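Ticket 88 – table clearing task, handheld gripper, rules for what counts as a good take
Status: open, waiting on Heather

Picking this one up again after the comments from Kacper Grabowska. The short version is that our written rule says "one item per grasp, pads square to the item," and half of us read that differently once foil wrappers are on the table. I went back through the Jernen kitchen takes and pulled two moments so we're at least arguing over the same thing. Scouring pad between the open fingers first, then a snack wrapper held upright. 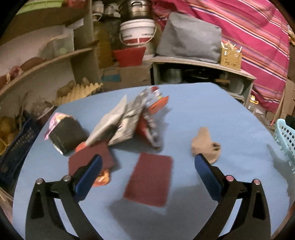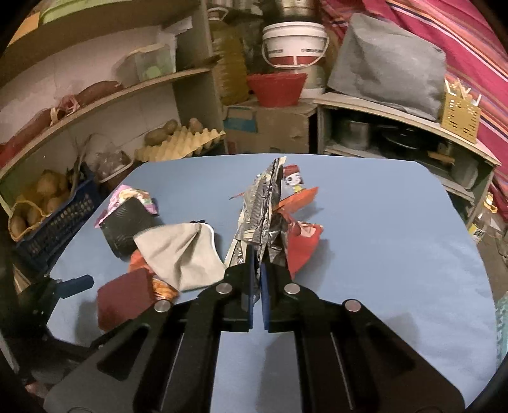 Posted by Chae-won Woo, 2025-07-04
Teltell support log, reply 3

So the pad is easy, flat and a decent size, and the rule works fine as written. The wrapper is where I get stuck! It's crumpled, so what is "square" supposed to mean? My vote: if both pads are on the item and nothing else is between them, it passes. I'd add that line to section 2 – no new section, please.

Other thing. Cyprian asked if we should flag takes where a bag shifts while the gripper is nearby. I say yes, flag it, but don't throw the take out. We have about 300 to review and I don't want to lose good ones over a rule we wrote in April for hard boxes.

Heather, can you okay the wording? Nikola has the Makowska batch on hold until you do.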